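Provar Handheld Gripper Set-Up Guide
Section 2: Planning and Budgeting Your Station

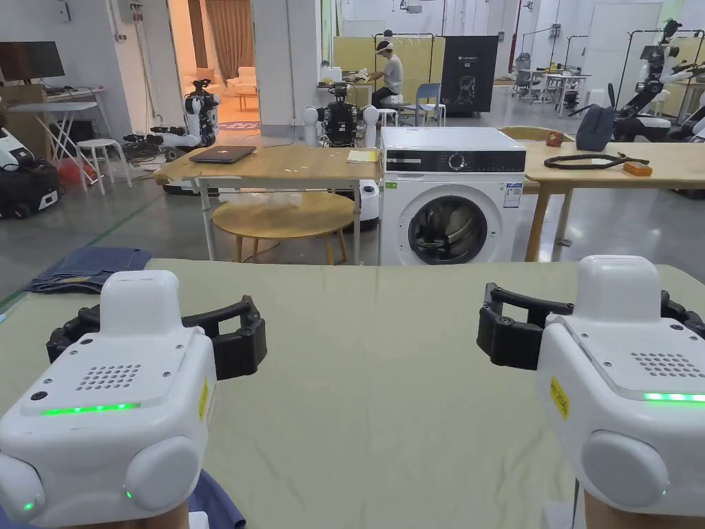
Complete this section before you send a purchase order to Oketti.

1. List the tasks for the first year. Folding clothes and loading a washer need different tables and floor space.
2. Order grippers in pairs. One pair serves one operator.
3. Enter $1,628 per station on the budget sheet. Tables and appliances go on a separate line.
4. Allow 9 weeks for delivery. Orders placed after October ship the following year.
5. Set aside 10 percent for spare parts.

Note: Quotes are valid for 80 days.

CAUTION: Do not mix grippers from different pairs at one station.

Contact: Minoru Yokoyama, Oketti Sales | © 2023 Oketti | Back to top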